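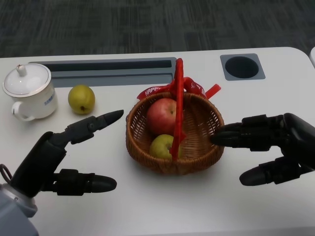

Student Manipulation Project: Spring Gallery

Posted May 7, 2022

The Durnville Robotics Program offers a two-semester project course in which student teams prepare a robot to handle ordinary household objects. Teams write their own control software, plan their own trials, and present their work at the close of the spring term. The course is open to students who have completed the introductory programming sequence, and 29 students are enrolled this year.

The gallery on this page covers the tabletop exercise, known within the course as Brotton. In this exercise, students work with fruit, a lidded mug, and a woven basket with a tall red handle. The objects differ in shape and surface, and each team must decide where the fingers should make contact and how much force to apply. Fruit is to be handled without bruising, and any piece that is marked is replaced before the next trial.

Teams submitted their written plans in February. Each plan was reviewed by two instructors and returned with comments before time on the equipment was assigned. Trials are recorded in a shared log, which will hold 1,000 entries when the exercise is complete. Entries are made by the student at the controls and checked by a second member of the same team.
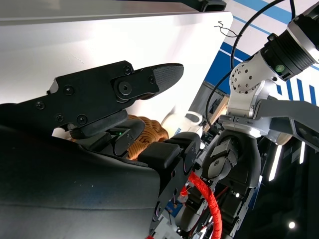 HARDWARE AND MAINTENANCE

A gripper finger with a textured black fingertip pad, secured at the side plate with black screws. The second arm and its gripper are at right.

Students are responsible for routine inspection of the equipment. Fasteners, cables, and fingertip pads are examined at the start of each session, and worn parts are reported to the laboratory office on the standard form. Adjustments to the arms are made only with an instructor present.

Final presentations will be held in the Lombardi Building, Room 61. Nine teams are scheduled to present, and the printed program will be available at the door. Families and prospective students are welcome to attend. Written reports will be placed in the Viso Reading Room after grading and may be consulted there during regular hours.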